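3.2 Bulky outerwear on a bed surface

Padded jackets are treated separately from shirts and trousers because their folded thickness depends on trapped air as well as on the number of layers. Following the scheme of McKinnon, we divide the starting layouts into spread and compact. A layout is spread when the collar, the hem and both sleeves can be located without lifting any fabric (Figure 2).
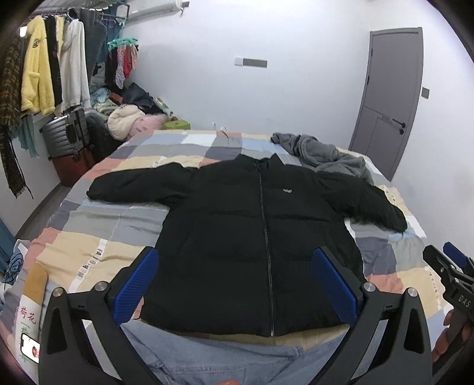

Figure 2. Spread layout: black puffer jacket, face up, on a patchwork-checked sheet.

The zipper gives a usable center line from collar to hem, and the quilting seams cross the body horizontally. Sleeve angle is recorded for each side, as the two sleeves seldom match; in Figure 2 the left one is close to horizontal and the right one slopes downward. Wrinkles in the bedding are left in place. Of the 2000 layouts in the Domdale set, 1000 were recorded on beds, and 442 of these include at least one padded item.

Compact items are harder to label. Once the outline approaches a rectangle, a folded jacket, a soft bag and a cushion may share the same silhouette, and annotators were told to use the class "padded, unspecified" where no collar, cuff or zipper could be identified.
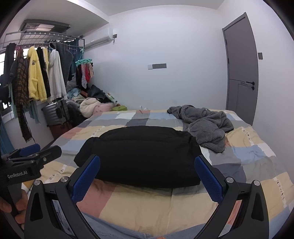

Figure 3. Black padded item of compact outline on a patchwork-checked duvet, with a crumpled gray fleece garment near the right side of the bed.

Neighboring garments are labeled by the same rule. The fleece in Figure 3 is entered as crumpled, with one sleeve extended. Light blue fabric at the near side is entered as probable denim trousers. Items of this kind are kept in the layout record even when they do not touch the main item.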